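Field Notes > Diary > Jultmont wetland

19 Jun 2025

Water level at the Jultmont gauge down 16 mm on the last reading. Inlet sluice left at the second notch. No algae on the north side, a thin line of it at the outlet.

Walked the bank from the Dutard culvert to the hide. Two of the nest rafts have drifted against the reeds and need longer anchor lines. The third is holding – the knot I changed in April has not slipped. Grebes on the middle raft, sitting tight. I kept to the far path and logged them from there.

Naa Quansah came at midday with the planting returns. Total in the ground since the start of the season is 3251 plugs, of which 1106 are sedge. The Rudomley nursery still owes us the last tray of rush. She wants it planted before the bank dries out any further. I agree, but the lower terrace has to be staked first.

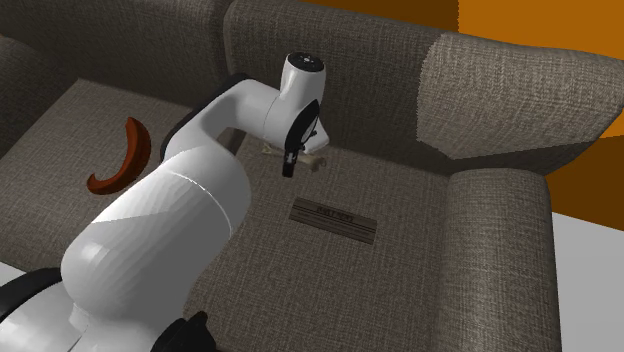

Sofa, brown-gray weave, with white arm over the seat. Render.

Afternoon on the exhibition list. The bird prints will hang on the long wall, water studies opposite, labels at one fixed height. Lục has sent the final sizes for the heron series and they are wider than the first set, so the spacing has to be worked out again. Print order for the leaflet confirmed at 1000 copies, folded once, uncoated stock. The map on the back still shows the old boardwalk. Marked it up and returned the proof.

Turbidity tube is scratched near the base and reads low. Replaced it with the spare and repeated the outlet sample. The second result was higher. Struck out the first one in the book and initialed it.

Tomorrow: anchor lines, stakes for the lower terrace, call Rudomley. Check whether the culvert grate can be lifted by two people or needs the winch. Battery for the logger is on charge in the shed.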